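Virkness kit appeal passes 500 shirts - and still sorting

FOR IMMEDIATE RELEASE
31st December

Wivthorpe sports club Virkness has taken in 799 items of second-hand kit since its winter appeal opened in October. Of those, 500 are football shirts. Most washed already. Some not.

Sorting goes on in the club lounge, sofas and all. Shirts get checked for tears, folded roughly, then put with the rest of thier colour. Reds first, as there are most of them.

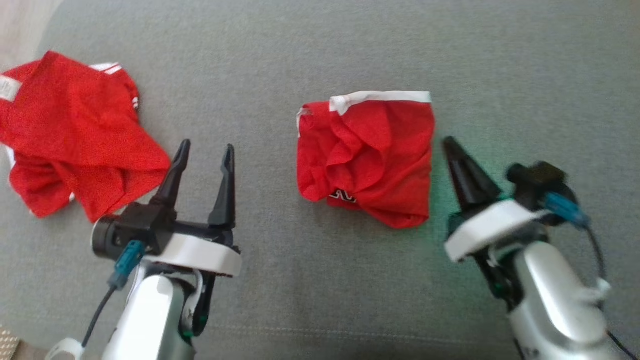
Red kit with white trim on the grey seating, one folded, one still to do.

Kit goes out to 26 youth sides across the district, free of charge. Any club short of shirts can ask - no forms, just sizes and a rough number.

"We asked for a few bags and got a hallway full," said appeal organiser Trinidad Tagle. "Adult sizes we're fine for now. It's small shorts and socks we need. Pairs please."

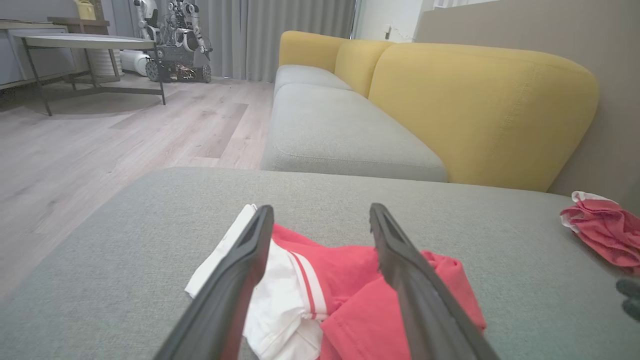
Virkness Community Kit Team, Wivthorpe

Pinks and whites are being sorted next, striped sleeves included. Faded is fine. Holes are not.

Drop-off reopens after the holiday, side door, 5 pm onwards on weekdays. Please dont leave bags outside overnight.

Sorting bags given by Saludo. Van loaned by Dimico.

Press enquiries: Trinidad Tagle, via the club office.

ENDS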